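排练间工作记录
2022-04-19
地点:Skekurbridge 剧院二号排练间及后面的木工间
记录:Imke Seidel
剧目:《Reinholz 家的夏天》(两幕)

上午先对第一幕的灯光提示。Waltraud 把第三场到第五场之间的转场又拆了一遍,原来一口气走完的十四秒现在分成两段:前段只收侧光,后段再把顶光压到底。演员在前段还看得见台阶,走位不用靠摸。试了四遍,第二遍最顺,第四遍因为旋转台的制动松了一点,停位偏出去大半个脚掌。制动片下午换掉了,备件还剩一副,放在工具柜最下面那层。

旋转台本身没有大问题。空载转一圈的时间和上周一样,加上餐桌和两把高背椅以后慢了不到一秒。Pascal 认为可以接受,配乐那边不必改。我的意见是等钢琴道具上台以后再量一次,那架空壳钢琴比看上去重,轮子也不是同一批的,左后那个转向发涩。

第二幕的纱幕从 Avudetti 送来了。尺寸对,吊点间距不对,对方按旧图打的孔。已经和他们通过电话,不退货,我们自己在上边缝一条加强带再重新打孔。加强带用库里那卷本白的,长度够。缝的时候注意拉力方向,上次那块天幕就是缝反了,挂三天以后中间垂下来一道弧,从池座后排看得很清楚。
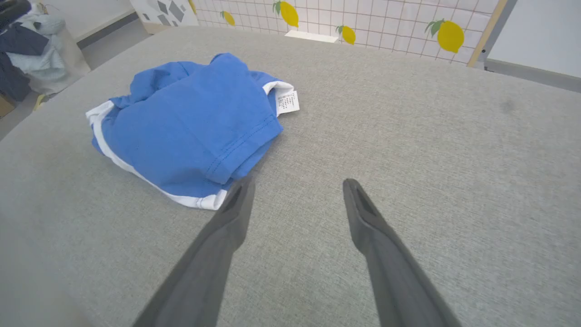 纱幕重新打孔以后,还能不能按原来的顺序先挂纱幕再挂窗框?
先挂窗框。加强带会让纱幕上边厚出一层,如果纱幕在前,窗框的钢索下来时会蹭到带子的边。窗框到位、锁好,再降纱幕的吊杆,两根杆之间留出一掌的空。

接着说窗框。三扇高窗用的是松木条加薄板,玻璃用透明片代替。第一扇已经上完底色,第二扇还在等腻子干,第三扇的上横档裂了,裂口顺着木纹走,长度差不多一根手指。没有整根换,背面加了一块夹板,胶加螺钉。正面补腻子,上色以后从台口看不出来。

颜色的事情Kerstin还没有最后定。她要的是一座住了几代人、多年没有重新粉刷的房子,但不要脏。我们做了三块小样:
甲,灰绿打底,干扫一层暖白;
乙,同样的灰绿,先擦一遍稀释的赭色再扫白;
丙,直接用奶油色,边角磨出底板。
在工作灯下乙最好,换成演出用的琥珀色侧光以后,乙的赭色全浮上来了,墙像被烟熏过。甲反而耐看。丙在冷光里还行,在暖光里发平。Kerstin倾向甲,明天她要坐到二层楼座再看一次。

剧本方面记几句,免得以后忘了当时为什么这么排。第二幕开头,老太太把房子的钥匙交给管家的儿子,原先的处理是她站着递过去,灯收,换场。Archana 走了两遍,觉得手伸出去的那一下太像告别,后面还有二十分钟戏,观众会以为人物已经想通了。现在改成钥匙放在桌上,她继续说晚饭和樱桃酒的事,儿子过了很久才拿。这样一来旋转台必须晚起,等他的手离开桌面再动。提示本里已经把这一条从台词提示改成动作提示,舞监要直接看人,不看本子。

改完以后连着走了一遍,时间长出来不少,但中间那段沉默站得住。Pascal 在下面记的是沉默里有人咳嗽也不要紧,只要钥匙还在桌上。桌面因此要处理一下,现在的漆太亮,钥匙放上去会反光晃到前排。拿细砂纸横着打一遍,再上哑光蜡。钥匙本身换成大号的,旧的那把从十排以后就看不见了。

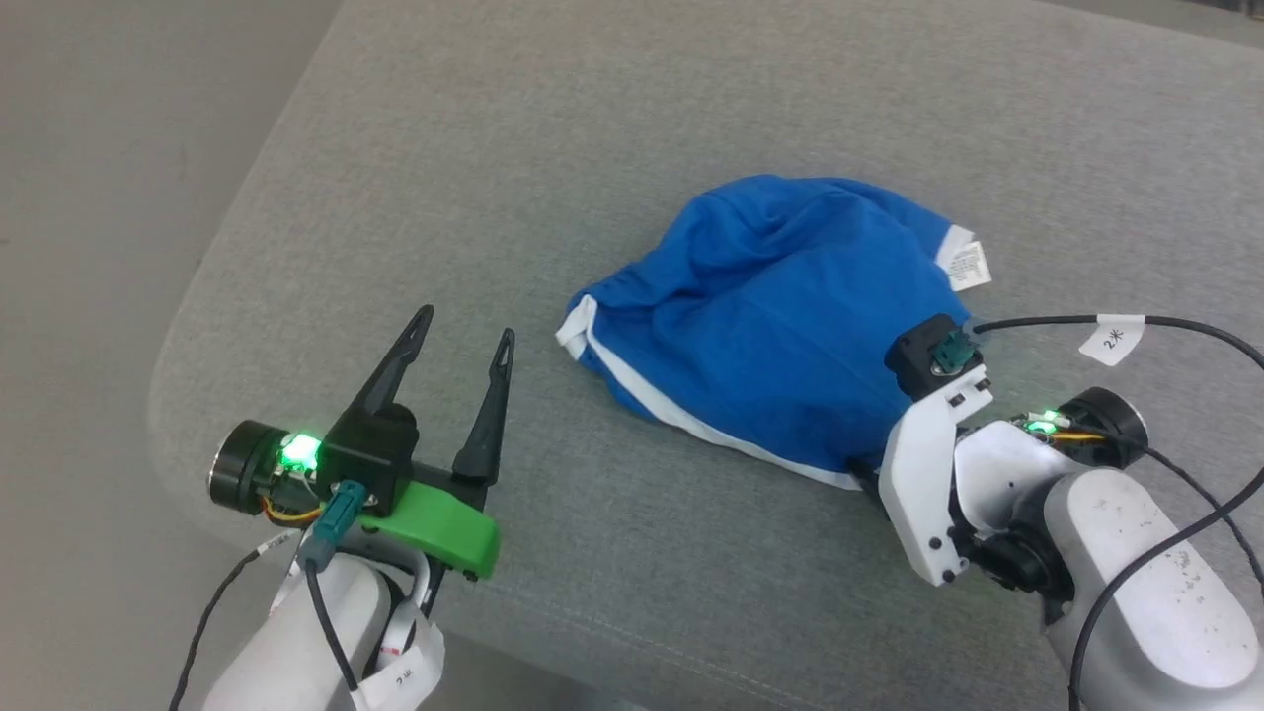 音效也顺手过了一遍。远处拆房子的声音原来只有一个点,从舞台左后方出来,听着像隔壁在装修。今天分给了三只音箱,先左后,再正后,最后一声放到观众席后面,音量比前面都低。效果好得多。Waltraud 提醒观众席后面那只音箱离门太近,开门的时候声音会漏到前厅,需要往里挪。支架的位置要和消防通道核对,等场务给回信。

风声那一轨暂时不用。剧里提到风的地方有两处,台词已经说了,再放出来是重复。文件保留,别删。

道具清单有几处变动:
高背椅四把改为两把,另外两把留作备用;
银烛台换成铜的,银的在侧光里太抢;
旅行箱加一只小的,给家庭教师;
账本要能真的翻开写字,里面至少前十页要有内容,字迹用同一个人的;
樱桃酒用无糖果汁兑水,颜色照上次那瓶调。

账本的内容由我来写。数字不能乱填,第一幕里儿子会念出其中两行,一行是欠款1,180,一行是修屋顶的2,000。后面那行他念完要停一下再合上本子,所以这两行必须在同一页,不能让演员翻页。页角折一下做记号。

预算。到今天为止木料和五金都在计划内,涂料超了一点,超出部分是129欧元,主要是小样来回试用掉的。纱幕的加强带走库存,不另算。Flastine 那边租的追光灯还没有报最终价格,8月巡演如果也要用同一套,可以一起谈。巡演的事今天没有展开,只确认了一点:旋转台不带走,巡演版要另想换场的办法。Kerstin的初步想法是全部由演员自己搬,搬的动作排进戏里,像一家人在收拾行李。我担心的是窗框,一个人抬不动,两个人抬又不容易走直线。可以把高窗拆成上下两截,中间用插销,代价是接缝要盖住。

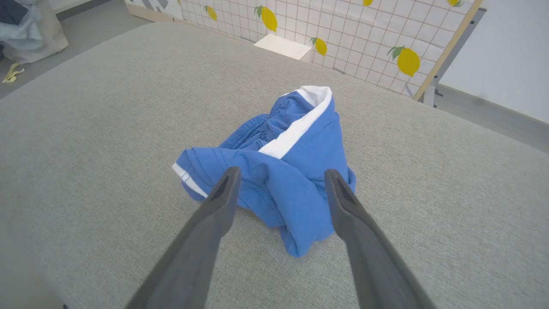
插销试了一种,木工间现成的黄铜件,插进去很稳,拔的时候有响声。在安静的段落里不能用。换成包了皮的木销以后声音小了,但是天气潮的时候会胀,拔不出来。先做一对放着,过几天再看松紧。巡演的几个场地湿度差别大,最好两种都备。

下午后半段清了一遍吊杆编号。七号和八号的标签贴反了,应该是冬天检修以后装回去的时候弄错的。已经改过来,提示本里凡是写七号的地方请大家核一下是改标签之前写的还是之后写的。我自己的本子从第二幕起全部重抄了。操作台那份由Waltraud改,用红笔,旧的编号划掉但要留得出来。

安全方面:旋转台边缘的荧光条掉了两小段,补上了。台阶第二级的前沿有一颗螺钉冒头,已经拧平。木工间的吸尘管接口又松,用卡箍临时固定,需要买新的。锯台用完请把挡板复位,今天早上来的时候挡板是开着的。

没做完的:
第二扇窗的底色;
空壳钢琴的左后轮;
后区音箱支架的位置;
纱幕打孔(加强带缝好以后再做,孔位我已经用粉笔标在工作台上,别擦);
家庭教师变戏法那段用的手帕,三块都太厚,塞不进袖口。

明天上午先走第二幕后半,从钥匙那里起,旋转台用手动。Archana 要晚到一小时,前面由我站位。Kerstin看完颜色以后直接到木工间说结果,定了就开始刷第一扇,刷之前把地面的胶布重新贴过。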